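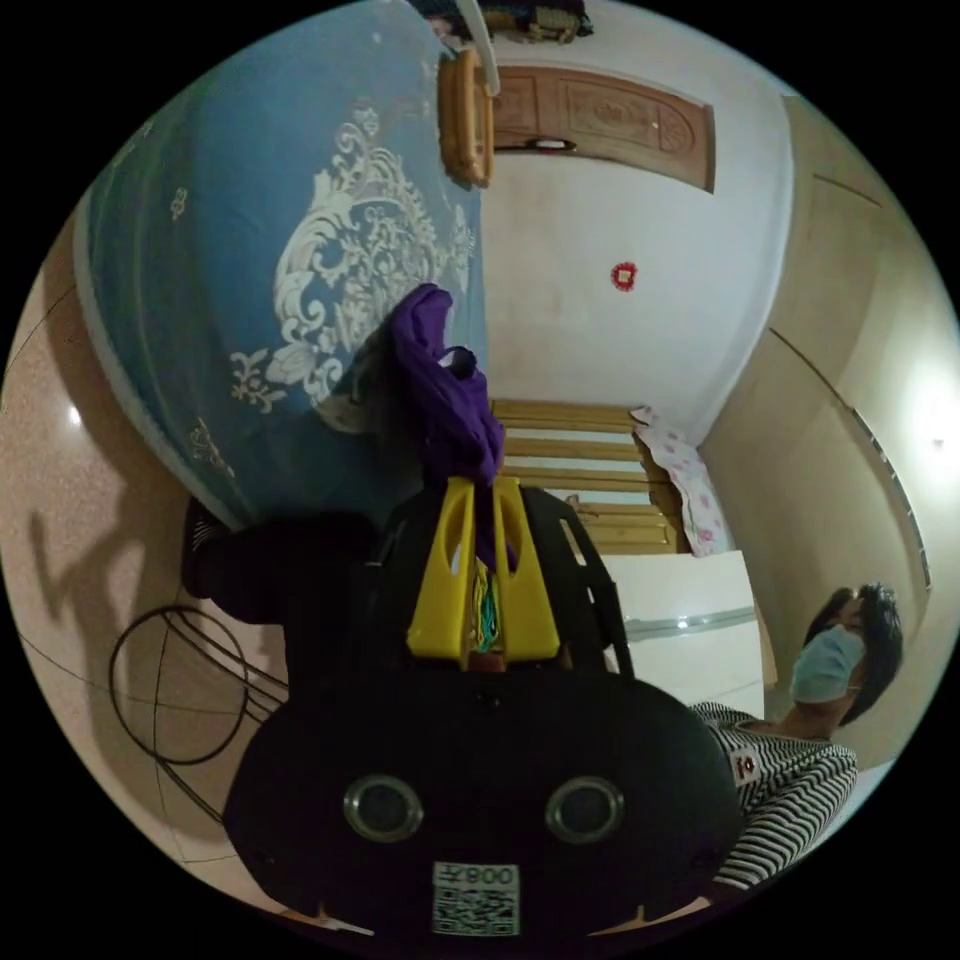 Section 4. Showing the Gripper a Cloth Task

By now you should have the Dirnis hand gripper charged, switched on and paired with the recorder (Section 3). In this section you will make your first real recordings with soft things: cloths, pillowcases, small garments, the sort of laundry that ends up on a bed waiting for somebody to deal with it. We think it is the nicest part of the whole guide, and also the part where people tend to hurry, so please pour yourself something and take it slowly.

What you do with the gripper in your hand is what the robot will later try to copy. It learns from the path of the fingers, from when they open and close, and from what the lenses saw along the way. Your own hands should stay out of it as much as you can manage.

Before you start

Choose one task and write it down in a single sentence. "Pick up the cloth from the bed and lay it flat" is a good one. "Tidy the bedroom" is much too big, although we understand the temptation.

Turn on the room lights, even in the daytime. A lamp shining straight into the lenses will wash out part of the picture, so aim the gripper a little away from it or move the lamp.

Look at the floor where you will be standing and walking.

CAUTION: Cables on the floor are the most common cause of stumbles during recording. When you are watching the fingers you are not watching your feet. Coil any loose cable and push it well out of your path before you pick up the gripper.

Recording a pick-up

1. Lay the cloth on the bed in a loose heap. Please don't arrange it nicely! The robot will meet cloths in every kind of muddle, and your recordings should too.

2. Hold the gripper by its handle with your wrist relaxed. Check that the code sticker on the face of the housing is clean and that nothing is covering it or the two lenses beside it. Sleeves are the usual culprit.

3. Open the yellow fingers all the way, then close them once, fully. The recorder uses this to learn the limits of your squeeze, and you will hear a short tone.

4. Press the record button and keep still for 2 seconds.

5. Move toward the cloth at an easy pace, coming in from above and slightly to one side. Try to keep the spot you mean to grab in view between the fingers the whole way.

6. Close the fingers on a fold. A fold gives them something to hold, while a single flat layer tends to slip away. Squeeze until the cloth is held and then stop squeezing.

7. Lift straight up until the cloth hangs clear of the bedding, and pause for a breath.

8. Carry it to where it belongs, lower it, open the fingers and back away before you press the button again.

NOTE: If you drop the cloth, keep going. Reach down, pick it up again and finish the task. A recording with an honest recovery in it is worth keeping, and you can mark it "recovered" on the list screen afterward.

NOTE: Beds vary a great deal. If you are working beside open slats, keep the fingertips above them and don't let them dip into the gaps. A finger that catches on a slat can twist on its mount, and you will have to repeat the check in step 3.

CAUTION: There are small wires near the base of the fingers. Don't let a loop, a drawstring or a loose thread wind itself in there. If something does get caught, stop recording, switch the gripper off and ease it free by hand. Never pull.

How many, and how long

Keep each recording under 60 seconds. For a first set we suggest 14 recordings of the same task, changing the heap each time and shifting your starting place by a step or so. After 9 of them, put the gripper down and shake out your arm. It is heavier at the end of a session than it was at the beginning, and a tired wrist shows up as wobble.

Helpers are welcome in the room. They can stand in view of the lenses as long as they have agreed to be recorded and they leave the cloth alone until you have pressed stop. Masks, glasses and patterned clothes make no difference to the tracking.

Checking what you have

Play back the first recording before you make the rest. You are looking for three things: the fingers are visible throughout, the cloth is in view when they close on it, and the picture doesn't smear during the lift. The playback may well be upside down if you turned your wrist over to reach the bed. Leave it alone, as the recorder keeps track of which way up the gripper was, and rotating the file yourself will undo that.

If the cloth disappears behind your own arm, come in from the other side next time. If the picture smears, move at roughly half the speed.

When you are happy with the set, give it a name that you will still understand in January and go on to Section 5, Sending Recordings to the Robot.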